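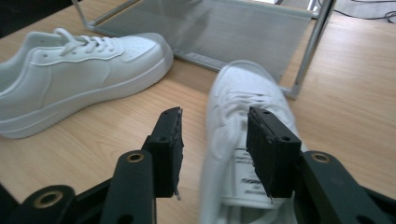
How to Check In a Roll of Plastic Film Before It Goes on the Line

When I first started receiving film at the Stalville plant, I signed the slip, waved to the driver and rolled everything straight into the racks. I was very proud of how quick I was! Then one morning in October we ran half a shift on a roll that was narrower than the label said, and I spent the rest of the day on the phone. So I've been checking rolls in properly ever since, and Chidubem Tijani, who trained on the line next to mine, got me to write the routine down for the new people. It takes a while the first few times. You'll get faster, I promise.

What you'll need

A steel tape, a thickness gauge that reads in microns, a clean flat table, a safety knife, a marker, and the purchase order (the order itself, please, and not the packing slip, which only tells you what the supplier meant to send).

Step 1. Let the roll rest

Film that has been sitting in a cold truck will measure a bit short and can fog up when you open the wrapper. We keep our receiving room at 23 °C and leave the rolls there overnight with the wrapping still on. If you're in a hurry, and everybody is sometimes, at least move the roll away from the dock door and come back to it last.

Step 2. Read the label twice

Match the grade, the width, the length and the lot number against the order. Read the lot number out loud if you have company. The Omegrade rolls we get through Jiltham have long lot numbers with the date code tucked in the middle, and it's awfully easy to skip a digit. Our usual order is 300 mm wide and 2965 meters long, so anything else on the label makes me stop right there and ask.

Step 3. Look over the ends

Cut the wrapper away from both ends, keeping the blade pointed away from the film. Run your hand lightly over each face. It should feel flat and even, like the side of a closed book. A ridge means the film wandered while it was being wound – we call that a step – and a small one is usually fine, but a big one will pull to the side when you thread it. Check the core too, and look for crushed edges where a forklift might have bumped it.

Step 4. Measure the width

Unwind and throw away the first two full turns, then lay the next stretch on the table without pulling on it. Measure at three places and write down all three readings, even if they match. The bad roll I mentioned came in at 290 mm, and one tape measure would have saved us the whole mess.
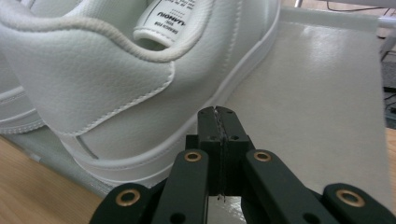 Step 5. Measure the thickness

Zero the gauge first. Take readings straight across the sheet, from one edge to the other, and wipe off the anvil if a number looks odd before you start blaming the film. Keep the readings in order so you can see whether one side is running thick.

Step 6. Tag it and put it away

Write the date, the lot number and your initials on a tag and tape it inside the core, where it won't get rubbed off. We log ours in Fundedero, but a notebook works too. Hang the roll by its core in the rack, wrapped up again, and keep the cutoff piece in a labeled bag until the roll is used up. If something failed, it goes on the hold shelf with a red tag, and you call the supplier before lunch while the numbers are still fresh in your mind.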